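Simulation log rules: what changes in September

The revised working rules for simulated household trials come into force in September, and teams at both Hosten and Amholm will be expected to follow them from the first run of the month. The full text is on the shared drive under Pendau. What follows is the part that most people will need day to day.

The main change concerns how a trial is recorded. Until now, each team decided for itself which views to save, and the results were hard to compare. Under the new rules, every run must keep a view from close behind the gripper as well as any wider view the operator used. Both have to carry the same run number. A wrist view saved without its run number will be sent back.

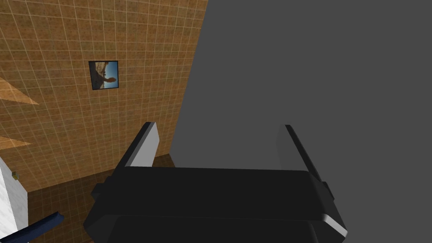 Naming is the second item. Room layouts are to be called by their catalogue name and version, and any change to a layout, including a change to wall or floor textures, gets a new version. Gönül Ertürk, who drafted this section, had found 20 runs filed under one layout name that did not share the same floor. Those runs have been kept but can't be used in the comparison tables.

Third, failed runs stay in the log. A batch is 100 runs, and all 100 are reported, whether or not the gripper got anywhere near the target. If a run stops early because of a software fault, mark it as a fault and leave it in its place. Don't rerun it under the same number. The Ghauri batch from last winter was reported as 96 runs with no note on what happened to the others, and it took a good while to sort out.

Bedroom layouts have their own short section. Bedding is to be treated as a surface in its own right and logged separately from tables and dressers. Loose items on a bed should be listed before the run starts, by type and colour, and the list is not to be edited afterwards.

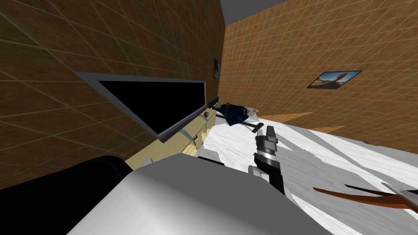 Contact limits are unchanged. The limit for each arm is set before the batch begins and applies to both arms where two are used, even if only one is doing the task. An operator who wants a higher limit for a heavier object needs a second person to sign for it - a message in the team channel doesn't count as a signature.

İlker Polat is taking comments on the wording until the end of August. He has asked that people quote the section number and keep each comment to one point. Three comments have come in so far, all on the naming section, and the replies are posted beside the draft.

Batches started before September can be finished under the old rules, as long as the log says so on its first line.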